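From: Iraklis Xenos
To: herp-keepers list
Date: September 2022
Subject: Re: Gecko eggs, temps and when to worry

Vasiliki Kouris wrote:

> My crested gecko Nudia laid again and this time I want to do it right.
> The last pair molded and I threw them out, which I now regret. I have
> the two new eggs in a deli cup with damp vermiculite on a shelf in the
> hall closet. It stays between 72 and 75 in there. One egg is bright
> white and firm. The other is a little yellow on one side and has a
> dent. Is the second one dead? Also, how often do I open the lid? I have
> read every day, once a week, and never. And do I need a real incubator?
> My sister says yes but she keeps bearded dragons.

Vasiliki,

I'll take these in order.

The yellow egg. Leave it where it is. A dent this early often means the medium is too dry, and it can fill back out in a day or two if you add a little water along the edge of the cup. Don't pour it on the egg. Yellow by itself doesn't tell you much in the first couple of weeks. I had one from Rada that looked like an old tooth the whole way through and it hatched fine. If it's infertile it will go soft, then collapse and grow fuzz, and there will be no question about it. A fuzzy egg usually won't hurt the good one next to it, but I'd move it to its own cup if you can do that without rolling it.

On rolling: mark the top of each egg with a soft pencil. Not a marker. If you have to pick one up, keep the mark facing up. I do it the day I find them so I don't have to think about it later.

The lid. I open mine once a week, fan it a couple of times and close it. I don't punch holes. With holes I was adding water constantly and could never keep it even. If you see heavy drops hanging over the eggs, wipe the lid with a paper towel. Some people on this list never open theirs and they hatch geckos too, so I wouldn't lose sleep over it.

The incubator. For cresteds, no. Your closet is good. Your sister is right about her dragons, those need steady heat in the 80s, but crested eggs do better cool and slow. I bought a cabinet unit years ago and now it holds feeder cups. What I would buy is a cheap thermometer with a probe, so you can see the high and low overnight. My spare room looked like 74 every time I walked in and was going down to 66 before dawn.

How long. Mine have run anywhere from 60 days to well over 100 at closet temps. The longest was from Tsolakis's first clutch with me (Tsolakis is a female, the breeder got it wrong and the name stuck). That one took 136 days. I had given up on it and was only keeping the cup because I hadn't cleaned the shelf. So write the lay date on the lid and don't throw anything out just because it's late. Throw it out when it stinks.

Moisture. I weigh the vermiculite and the water and use equal parts, or slightly less water. If you don't have a scale, wet it, squeeze a handful hard, and it should hold together without dripping. I think most of the mold people write in about is from too much water on day one.

More useful than any of this is looking after Nudia. Two eggs a month all summer pulls a lot of calcium out of a female. Look at the sacs on the roof of her mouth when she gapes. They should be white and easy to see. If they are small or you can't find them, separate her from the male now and give her the winter off. I separate all of mine regardless. Stiretico, my oldest female, laid 11 eggs in the season before I learned that and it took her most of the next year to get her weight back.

When they hatch, leave them in the cup until they've shed, usually the first day. Then a small tub with paper towel, a bit of fake plant and a light misting at night. They won't eat for several days, sometimes longer. Don't put two together if one is clearly bigger.

I've got 8 eggs in cups here from June onward, so I'll post when they start to come out. Tell us what the dented one does.

Iraklis 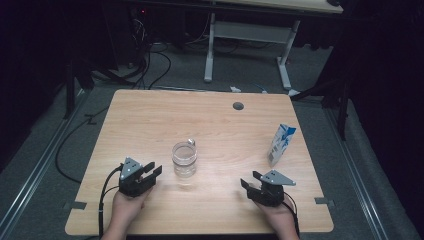

Vasiliki Kouris wrote back that she had added a spoonful of water down the side of the cup and the dent was already shallower by the next evening. She has marked both eggs in pencil and put the lay date on the lid. Nudia's sacs look small to her, so the male is going into his own tank this week. She also wants to know whether the closet light being switched on and off matters to the eggs, and whether anyone has a spare probe thermometer they would sell.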